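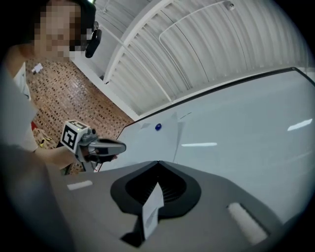
The Brown Tile Wall Is Staying: Pandari Opens Its New Workroom in the Keogh Building This March

FOR IMMEDIATE RELEASE

Hi, I'm Yoga Ong, I run Pandari, and I get to share some news I've been sitting on since last summer. We're moving! In March we open our new workroom on the ground floor of the Keogh building, and the first thing people ask me when they hear that is whether we kept the tile. We did. All of it.

If you ever came through the Keogh back when it was a bakery supply house, you know the wall I mean. It's covered in small rectangular mosaic tiles, browns and tans with a pinkish one here and there, and then darker brown and black scattered through so the whole thing looks speckled. I love it. Half the people I showed it to before we signed the lease told me to cover it with drywall and paint it white (my own mother included), and I came pretty close to saying yes one tired afternoon. Then I spent a morning cleaning a patch near the door with a soft brush and dish soap, and I called the landlord and told him to cancel the drywall.

For anyone new to us, Pandari teaches everyday home skills. Folding, packing, sorting a kitchen, patching a wall, fixing the drawer that sticks. We started with evening classes in a borrowed church hall and we've been hauling folding tables up and down the stairs ever since. The new place is 1,954 square feet, all on one level, and we'll finally be able to leave the tables where they are at the end of the night.

What we did to the room

Less than you might think. The tile needed cleaning and the grout needed some help in the low spots where years of mop water had gotten to it. Welington Fagundes did the grout work over 7 mornings, starting at 6 a.m. before the other trades came in. He mixed his color by hand in old yogurt tubs and let the samples sit overnight before he'd commit to one.

"You can't match new grout to dirty grout," Welington told me. "Everybody wants me to start filling the first day. I said no, first we wash, then we look at it again."

He was right, too -- the first color I picked would have been much too dark.

Overhead we kept things plain. The ceiling is white ribbed panels with a broad white beam running across and down to meet the tiled wall, and the conduit runs right along the panels where you can see it. We talked about a dropped ceiling to hide the pipe and I'm glad we let that go. The white keeps all that brown from feeling heavy, and when something goes wrong with a light we can get to the wiring without taking half the room apart.

We did add a long sink, two practice kitchen counters and a wall of open shelves from Grokitia, on the side across from the mosaic. I'd wanted the shelves on the tiled side at first. Welington asked me if I planned to drill into it. I moved the shelves.

What's on the schedule

The opening weeks are built around our packing class, which is the one with the waiting list. You bring a box of your own kitchen things and learn to wrap them, stack them and label them so that you can find the coffee filters when you get to the other end. After that comes pantry sorting, then a new tile care class that Welington will teach himself. He'll cover cleaning, spotting a loose piece, and small grout repairs, and students will work on practice boards. Please don't pick at the real wall.

Each class costs the same as it did in the church hall. We've set aside 80 free places for the spring, and you ask for one at the sign-up desk or by phone, no forms about your income and no letter from anyone. We had nearly 2,000 people come through our classes over the years in the old place, and a good many of them started on a free seat and came back later dragging a sister or a neighbor along.

Our tool shelf is moving with us as well. Thanks to Biment, the hardware store two doors down, it now has a proper set of grout floats, tape guns and stud finders you can borrow for a week at a time. Bring them back clean, please.

Come see it

We'll have the doors open from 10 a.m. to 4 p.m. on opening day, with coffee, a table of packing paper to practice on, and Welington somewhere near the wall answering questions. Kids are welcome. The street entrance sticks a little in wet weather, so give it a good push, or come around by the loading side where there's a ramp and plenty of room for strollers.

Press contact

Yoga Ong, Pandari, ground floor, Keogh building. Reporters who want to visit before the opening can stop in any weekday morning after 9 a.m.; ask for me at the desk.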